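Sallwood cell, planner notes, May

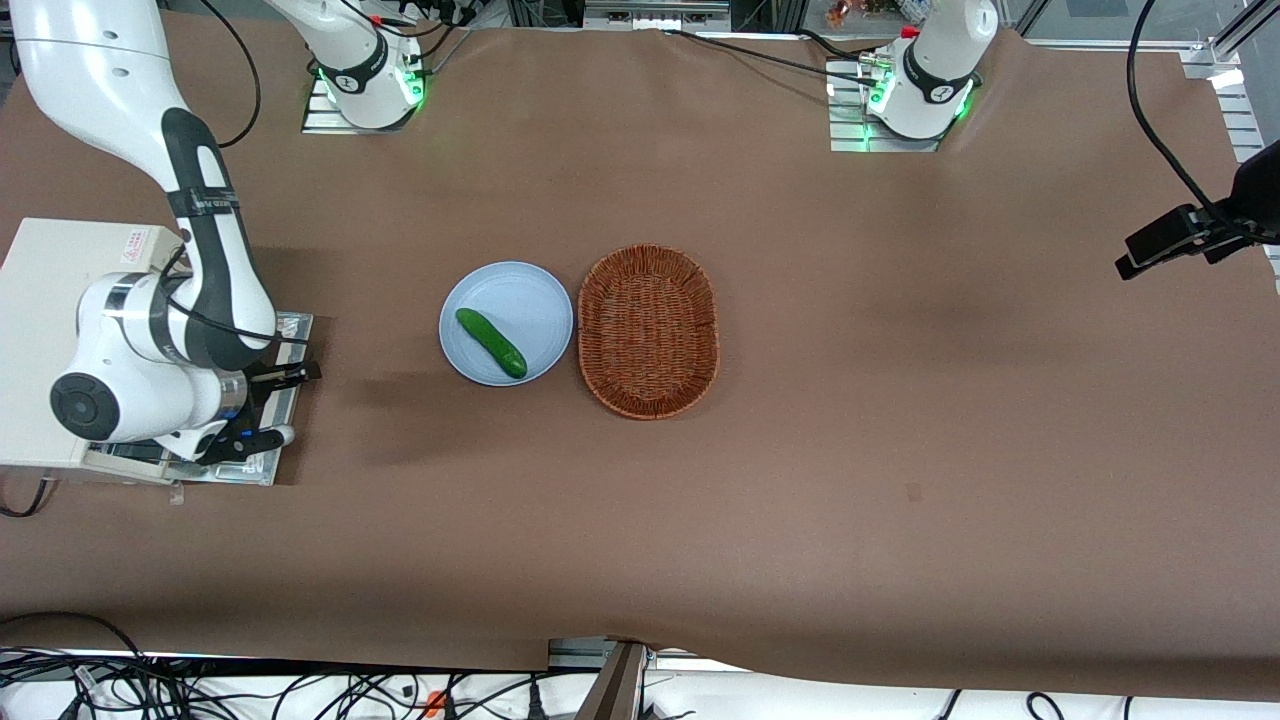
Plate, cucumber and basket on the brown paper; right arm beside the box at left.

The Todex planner was rerun for the plate-to-basket transfer with the collision margin reduced from 57 mm to 38 mm. Of 83 planning requests, two were rejected, both for a wrist path crossing the basket rim. Planning time was unchanged.

The segmentation mask continues to merge plate and basket where the rims nearly touch. U. Bilyk proposes fitting each outline separately before the grasp pose is computed. R. Bilyk to check whether the left arm may be held as a static obstacle in the planning model.

Margin to remain at 38 mm until the mask is corrected. Logs copied to the Pavotcombe share.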